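Moving-out clean in one day
Jayanthi Shetty | 8/27/25 | 5 min read

Done this five times now. Same order every time. Works for a small unit, bigger place you'll want a second person.

Before you start
Get the condition report out. The one from when you moved in. Agent goes off that, so you should too. Take it room to room and tick as you go.

Gear: bucket, microfibre cloths, bicarb, white vinegar, dish soap, a decent scraper, vacuum with the skinny nozzle. Don't bother with fancy sprays. I paid for one once and it smelt like a pool.

Oven first
Racks out, into the bath or laundry tub, hot water and dish soap. Paste of bicarb and water on the inside, keep it off the elements. Leave it. Go do somthing else, a couple of hours if you can.

Top down
Ceiling cobwebs, light fittings, tops of wardrobes. Then walls. Scuffs come off with a damp cloth and a bit of bicarb, test a corner first, flat paint goes shiny if you rub hard. Skirting boards after. Floors last, always.

Bathroom
Vinegar on the shower screen, equal parts with water. Not on stone. Never with bleach, and open the window. Grout with an old toothbrush. Pull the hair out of the drain, sorry, has to be done.

Windows
Vacuum the tracks dry before any water goes near them or you get mud. Flyscreens come out, hose, lean them in the shade.

Back to the oven
Wipe, scrape, wipe again. Racks back in once their dry.

Drawers and cupboards
Leave these till near the end. Empty, vacuum the corners, damp cloth, leave them open to air.

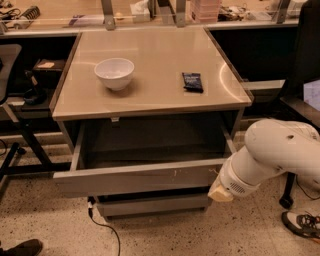
Same with the fridge if it's staying. Switch off, wipe out, prop the door. Then photos of every room, meter reading, keys back. Get a receipt for the keys.

Join the newsletter for a new how-to each month. Unsubscribe any time.

Contact | © Maddocks Home Notes | Back to top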